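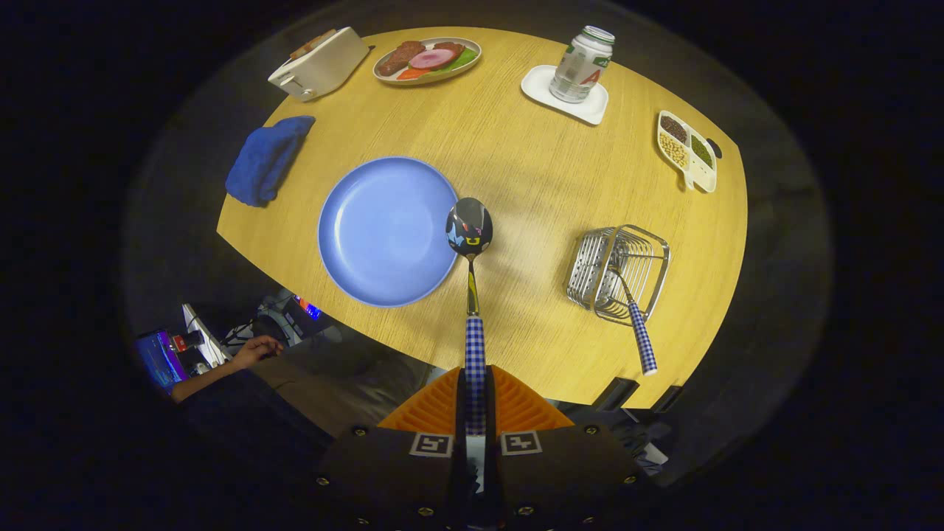

Round table, breakfast setting, gingham spoon by the blue plate.

6 January 2023, Tarnport workshop

First proper day back since December and I spent most of it fussing over the breakfast table, which suits me fine! The toaster has ended up at the back with its slice of toast sticking out, and the oval plate with the pale blue rim is next to it, loaded with the meat, the ham, the lettuce and that bit of tomato at the front. I like it there. It was in the middle on the Parner layout and you couldn't reach anything without bumping it.

The big blue plate stays empty for now. Royal blue towel is behind it to the left, folded (well, sort of folded, I'll have another go on Monday).

Still can't decide about the spoon. The blue and white check handle is lovely and easy to spot, but the dark bowl with the little coloured print doesn't match a thing on the table. Chisholm has a plainer one for 5 dollars. Might grab it, might not.

Bottle is on the square white tray, and I've left the tray on an angle because I liked the look of it.

To do: ask Tamach if the spare plates came, wipe the table down, find the other towel.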